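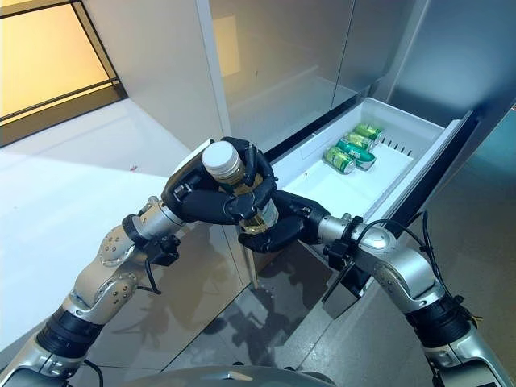
Nahom Gebretsadik asked whether opened oil and syrup bottles should go in the lower drawer or in the door, and the answer depends on how tall the bottle is and how well the cap closes. Section 6 covers both cases.

6. Storing bottles in the lower drawer

The lower drawer of the Volura refrigerator is made for items that are too heavy for the door shelves. It can be used for bottles standing up or lying down. The drawer holds up to 12 kg when fully open.

6.1 Before loading

1. Pull the drawer straight out until it stops. Do not load it half open.
2. Wipe the inside with a damp cloth and dry it.
3. Lay the ribbed mat (part 798) on the bottom with the ribs facing up. If the mat slides, turn it over, rinse the back and let it dry before putting it down again.
4. Set the drawer control to 2 for sauces, syrups and juice. For cooking oil, use the highest setting. Most oils turn cloudy and thick at the lower settings and clear again at room temperature.

Note: Models sold before July have a sliding vent in place of the drawer control. Close the vent fully for setting 2.

6.2 Loading bottles

1. Check that the cap is screwed on all the way. Wipe any drips from the neck and the threads.
2. Hold glass bottles with two hands, one at the neck and one under the base.
3. Lower the base into the drawer first, then let the neck down slowly.
4. Lay partly filled bottles with the cap end toward the front of the drawer. Bottles with corks, pour spouts or flip tops must stand up.
5. Leave a finger's width between glass bottles, or place a folded towel between them.
6. Push the drawer in with a flat hand on the middle of the front panel. It closes by itself over the last stretch.

CAUTION: Do not drop bottles into the drawer or let them roll. Chipped glass can cut you and can scratch the drawer.

CAUTION: Do not store sealed carbonated drinks on the quick-chill setting. They can burst.

6.3 Taking the drawer out for cleaning

1. Empty the drawer.
2. Pull it out to the stop, lift the front slightly and draw it toward you.
3. Wash in lukewarm water with mild dish soap. Do not put it in the dishwasher.
4. Dry the rails. Set the back of the drawer on the rails, lower the front and push until both sides click.

Sticky spills from syrup or honey come off more easily if a warm, wet cloth is left on them for a few minutes. Do not use scouring powder or a metal scraper.

6.4 If the drawer does not close

Look for a bottle neck standing higher than the side walls. Check that the mat is flat at the back corners. If the drawer still stays open, contact the Volura service desk in Postville and have the model number ready. It is printed on the label inside the upper door.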